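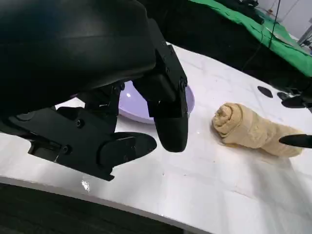
Wrist camera view, left arm, with rolled towel and plate on the bench top.

Notebook, gripper comparison, Bench 2
Tuesday, October 16, 2018
Entry by: Igor Kolář

Purpose of today's work. To compare the Sestach two-finger gripper, in its standard configuration, with the same gripper carrying the Numis replacement pads, and to decide which set goes forward to the towel and tableware trials. The arms and the controller were not changed. The controller remains the Vrabec unit with the settings recorded at the end of the previous entry.

Setup. Both arms were powered and homed before the objects were placed. The test objects were the beige towel, rolled, and the shallow lavender plate. The plate was set flat on the table and the towel laid diagonally to the right of it, spiral end toward the left gripper. The left gripper approaches the spiral end and the right gripper approaches the opposite end. The start position for each trial has the downward finger of the left gripper held just above the surface and the other finger angled in toward it, with the gap between them left open.

Camera. The wrist camera was kept in its present mount. In this position the gripper housing takes up most of the upper left of the view and hides the left portion of the plate. The right half of the plate and its lower rim remain visible, and the coil of the towel is clear. For the towel this is acceptable. For the plate it is less so: the operator can judge the distance to the near rim but has to rely on the overhead view for the far side. A mount set 21 mm farther out was discussed in October of last year and set aside on grounds of cable strain. It is recommended that the question be reopened.

The table top is glossy and returns a small bright spot near the front edge, below the bracket. There is a second small reflection inside the plate. The segmentation step treated the reflection in the plate as a separate object on several occasions. Exposure was lowered from 700 to 455 (controller units) and the false object no longer appeared in the runs that followed. At the lower setting the black parts of the right gripper are harder to tell from one another, and the pads set farther back on the table merge into a single dark shape. Anyone working from the camera view alone should be aware of this.

Standard pads. The towel was picked up from the spiral end without difficulty when the fingers closed across the roll. When they closed along the roll, the outer layer came away and the towel began to unwind. The right gripper held its end well in both cases. On the plate, the standard pads slipped at the rim on the first attempts and held only after closing force was raised. The raised force is within the limit given in our own bench rules but leaves little margin, and it should not be used on thinner tableware.

Numis pads. The plate was held at the original force. The towel results were mixed. The softer pad takes up the terry surface well, but on release the fabric tended to stay with the finger and the roll was dragged a short way to the left before it came free. A slower opening speed reduced the drag. It did not remove it. Nine releases were logged at the slower speed and the trajectories are stored in the Flutavard folder under today's entry.

Mechanical remarks. The screws on the lower bracket were checked with the driver before the first run and again after the last. The upper one had turned slightly and was reset with thread compound. The lower one had not moved. The same check is to be made at the start of every session until further notice. The round screw on the outer side of the finger was left alone, as its torque value is set by the supplier.

Decision. The Numis pads are to be used for the plate trials. The standard pads stay on for towel work, closing across the roll only. Changing pads between objects is slow, and a mixed arrangement — Numis on the left arm, standard on the right — will be tried at the next session before any final choice is recorded.

Outstanding:
Obtain a matte cover for the table top, white if possible, so that the background model need not be retrained.
Repeat the exposure test with the lavender plate moved clear of the gripper housing.
Ask Vrabec support whether opening speed can be set separately for each arm.
Enter the new pad thickness in the tool file. The present value is still that of the standard pads, and the approach height for the Numis runs was corrected by hand.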